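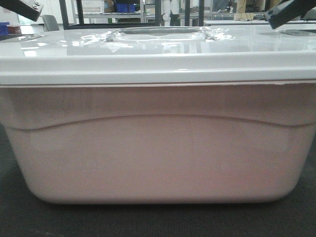
Große weiße Aufbewahrungsbox mit Deckel, auf der Mitte des Deckels noch Klarsichtfolie.

Start | Boxen & Deckel | Fragen und Antworten | Kontakt

Fragen und Antworten zu den großen Boxen
von Kazimiera Śliwiński, März

Muss ich die Folie am Griff vor dem Gebrauch entfernen?
Ja, bitte. Die durchsichtige Folie in der Mitte vom Deckel ist nur für den Transport. Wenn sie bleibt, sammelt sich Staub in den Falten, und die Hand rutscht beim Tragen. Ziehen Sie langsam von einer Ecke – dann bleibt kein Rest kleben.

Es ist doch Kleber geblieben. Was kann ich tun?
Ein Tropfen Speiseöl auf ein weiches Tuch, 9 Minuten warten, abwischen und mit Spülmittel nachwaschen. Keine Scheuermilch nehmen. Der Deckel glänzt stark, und man sieht danach jeden Kratzer.

Kann ich die Box nur am Deckelgriff heben?
Leer oder mit leichten Sachen wie Kissen geht das gut. Mit Büchern oder Geschirr fassen Sie die Box bitte von unten mit beiden Händen. Wir empfehlen am Griff höchstens etwa 16 Kilo.

Wie weiß ich, ob der Deckel richtig geschlossen ist?
Drücken Sie zuerst die Ecken und danach die langen Seiten. Die Fuge zwischen Deckel und Box soll überall gleich schmal sein. Wenn eine Seite höher steht, klemmt meistens ein Stück Stoff darin.

Der Rand hat eine kleine Kerbe. Ist die Box noch zu gebrauchen?
Für Bettwäsche, Spielzeug oder Winterkleidung ja. Für Keller mit viel Feuchtigkeit tauschen Sie lieber den Deckel. Die Ersatzdeckel haben bei uns die Nummer 939 und kommen ohne Box.

Darf ich die Boxen stapeln?
Drei Stück übereinander sind in Ordnung, die schwerste kommt nach unten. Auf Teppich stellen wir nur zwei, der Boden gibt ein wenig nach.

Woher kommen die grauen Streifen auf dem weißen Kunststoff?
Fast immer vom Schieben über den Boden oder an der Wand entlang. Ein Schmutzradierer, nass und ohne viel Druck, nimmt das meiste weg. Frau Wihongi aus unserem Lager benutzt auch Zahnpasta, ich habe das selbst noch nicht versucht.

Passt der Deckel auch auf die älteren Boxen der Serie Skurkden?
Leider nein. Der Rand der alten Serie ist schmaler, und der Deckel hält dort nicht fest.

Kann ich Lebensmittel darin aufbewahren?
Nur verpackt – Mehl im Beutel, Nudeln in der Tüte.

4 Kommentare | 11-mal geteilt | Drucken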